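Handheld gripper demonstration

Handheld gripper demonstration is a way of gathering examples for robot learning in which a person does a chore with a gripper held in the hand, while sensors on the tool record what happens. The recordings are later used to train a control policy, the piece of software that decides how a robot should move given what its cameras show. No robot arm needs to be present. A bedroom, a stairwell or a market stall can all serve as a workplace, and this freedom is the great charm of the method.

The practice belongs to the wider field of imitation learning, also called learning from demonstration. People in the field speak of "collecting" where an outsider might say "filming," and the person holding the tool is usually called the operator or the demonstrator.

Background

Early work on teaching robots by example relied on two techniques. In kinesthetic teaching, a person takes hold of the robot's arm and guides it through the motion. In teleoperation, the person steers the robot from a distance, often with a smaller copy of the arm or a pair of joysticks. Both give very clean data, with the joint positions of the real machine recorded at every moment. Both also tie the work to wherever the robot happens to be bolted down, and an hour of teleoperation can leave even a skilled operator surprisingly tired.

Handheld tools cut that tie. The operator feels the object push back through the handle and moves at something close to a natural speed. The fingers of the tool are made to match the fingers that will later be fitted to the robot, so what the tool can pick up, the robot should have a fair chance of picking up too.

Equipment

A typical tool has a grip or handle, a trigger or linkage that opens and closes two fingers, and a camera mounted to look out over the fingertips. Soft pads are common on the fingers, often ribbed so that they hold slick packaging. The camera view matters a great deal. It is the same view the robot's wrist camera will have, and a policy trained on one angle can do badly with another.

Many tasks call for both hands, so tools are often used in pairs. One may hold a container steady as the other reaches in, or each may carry its own object. Recording two tools means their clocks must agree closely; a small gap between the left and right streams can teach the robot to let go too early.

The position of each tool is worked out from its camera images, from motion sensors, or from a mix of the two. Patterned surroundings help here. Floral bedding, posters and cluttered shelves give a tracking program plenty of points to hold on to, and a bare white wall gives it very little.

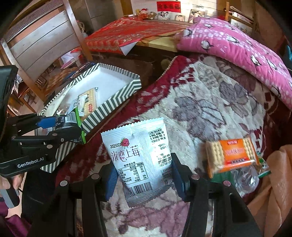 A handheld gripper with a snack packet between its fingers, and a second gripper at left over a striped box.

Choice of tasks and objects

Household sorting and tidying are favorite subjects. Snack packets in particular are wonderful training material, cheap and endlessly varied. Foil reflects light in ways that change with every tilt of the hand. Clear plastic may all but vanish against the cloth beneath it. A thin wrapper bends when squeezed and can slide out of a grip that would hold a box perfectly well. Printing on the pack, such as a bar code or a block of small text, gives the learning system something to see, though most policies make no attempt to read it.

The surface counts as much as the object. On a hard table, a fingertip can slide under the edge of a flat packet. On a plush blanket the packet sinks a little, the pads press into the pile, and the operator has to find another way in. Including both kinds of surface in a collection helps keep a policy from depending on either one.

Running a session

Practice differs from group to group, but a session usually begins with a short calibration, in which the fingers are opened and closed fully and the tool is moved through a few slow loops. The operator then repeats the task, changing the starting layout each time. A single attempt is called an episode.

The Kemeys collection, put together by Rhiannon Pritchard and Edit Medve, is an often-described case. It covered 38 homes and used 6 operators, each of whom worked in every home. Pritchard asked the operators to leave rooms as they found them, and her written guide has a lovely line on the matter: "The mess is the lesson." Medve handled the review of episodes and argued for keeping the fumbled grasps, provided the operator recovered and finished the job. Almost 8 percent of the episodes in the final release contain a recovery of this kind.

Review and labeling

Episodes are checked for lost tracking, blocked lenses and missing frames. Those that pass are cut to length and given a plain-language label, such as "put the packet in the box." Some groups add a second layer of labels marking the reach, the grasp and the release. The Sovex format stores these as time marks alongside the video; the older Irach format keeps them in a separate file, and converting between the two is a regular source of grumbling.

Privacy is part of review as well. Homes contain family photographs, letters and names on doors, and a wrist-level camera sweeps past all of them. Blurring is common before any release.

Limitations

A human arm reaches around corners that many robot arms cannot, so some recorded motions have to be thrown out or adjusted. The tool camera sees little beyond the area near the fingers, and a policy may lose track of an object once it leaves view. Grip force is seldom measured. The Giken pads, which carry 3 pressure sensors in each fingertip, were an early attempt to fill that gap, and later designs have borrowed freely from them.

See also

Imitation learning
Kinesthetic teaching
Teleoperation
Two-handed manipulation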